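Folding for a living: Maribel Cusi on shirts, shelves and the right sleeve

June 8, 2019

Maribel Cusi learned to fold in the back of a children's outfitters in Helthorpe, where she was put on the knitwear shelves at seventeen and told to make them match. She stayed nine years. These days she runs folding and wardrobe sessions from a unit on Morris Street, and the next block of classes starts in August.

We began with T-shirts, as her classes do.

"Everyone has them and most people are a bit rough with them," she says. "They get folded in half on somebody's knee and pushed in a drawer. Then they come out with a line down the front."

Her first rule is to use a proper surface. A bed is too soft, she says, and the shirt moves when you press on it. She likes a long, plain table at hip height, and she clears a space wider than the shirt before she starts. The second rule is to smooth from the middle outwards with a flat hand.

She doesn't mind a few wrinkles at this stage. "Soft jersey will always have some. If you chase every one you'll be there all afternoon. Get the hem straight and the rest mostly follows."

After that comes the first sleeve. Cusi brings it in over the body of the shirt and leaves the other side alone until she is happy with the angle.
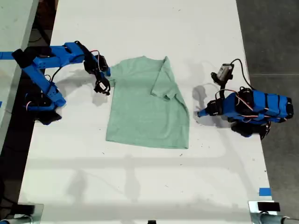
A mint-green T-shirt with the right sleeve turned in and the left side still flat.

"People want to do both sleeves quickly and then fix them," she says. "Do one and look at it. If the flap goes in at a slant, that's fine, but you want the other one to slant the same."

Once both sides are in, she folds the shirt up from the hem, in two turns for a shelf and three for a drawer. She was taught to use a folding board at Helthorpe and still keeps one, though she seldom gets it out at home.

At her second job, in the stockroom at Pletitano, she and one colleague would get through 300 shirts before opening. I asked whether it was dull.

"Some mornings. You'd talk, or have the radio on. I liked the colours. The pale ones show every crease, so we left those till we'd warmed up."

Does she iron first? Only cotton shirts with a collar, she says. T-shirts go straight from the airer to the table, and she would sooner fold them the same day than leave them in a basket.

Her own drawers hold nearly two dozen, filed upright with the fold at the top. Her son's are another matter. "He's fourteen. I fold them and put them on the bed, and what happens next is up to him."

The August classes will cover T-shirts, jumpers and fitted sheets. A shorter session on packing a suitcase is planned for Conoston later in the year.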